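Last edited August 20, 2024 by Edit Vincze.

# bikunlow-basket

Recordings and config for a two-arm basket-packing setup, built on a shared bench at the Rirthorpe workshop. The job is simple to state: move drinks and toy fruit out of a clear divided box and into a light blue basket, then leave the arms clear of the table.

## What's in the repo

- `episodes/` – 100 teleoperated runs, one folder each
- `config/` – arm limits, gripper force, camera settings
- `tools/replay.py` – plays a run back on the arms at reduced speed
- `tools/check.py` – looks for dropped frames and missing joint data

Each run has joint positions, gripper opening and video from 3 cameras: one fixed over the table, one on each wrist. Runs are capped at 1000 steps. Anything longer was thrown out.

## Build notes

Imre Fekete did the arm mounts and the wiring. Both bases are bolted along the far edge of the table, so the operator stands at the near side. Serpil Aksoy wrote the logger.

The first mounts flexed when both arms moved at once. They were replaced in May, and runs from before that are not included.

Keep the cables off the tabletop. A wrist cable that snags will shift the camera, and then the calibration has to be redone – allow an hour for that.

## Known problems

- 9 runs have a late start on the left wrist video. They are listed in `late_start.txt`.
- Red cans and bottles throw reflections off the box walls. A color threshold alone won't find their edges.
- Object positions were set by hand and are not logged.
- `replay.py` does not check for collisions between the arms. Keep a hand on the stop button.

## Splits

Kinga Kiss made the train and test lists. Use them as they are if you want to compare numbers with ours. Object sets other than the basket one live in the `kamata` branch, which is unfinished.

## Views
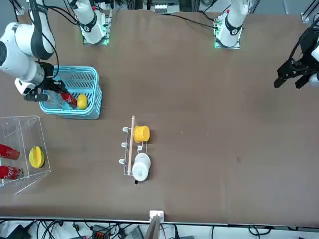
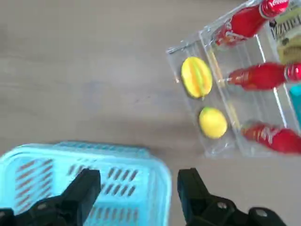 *First: fixed camera, can going into the basket. Second: wrist camera, gripper open at the bottom edge, left finger over the basket, clear box at upper right.*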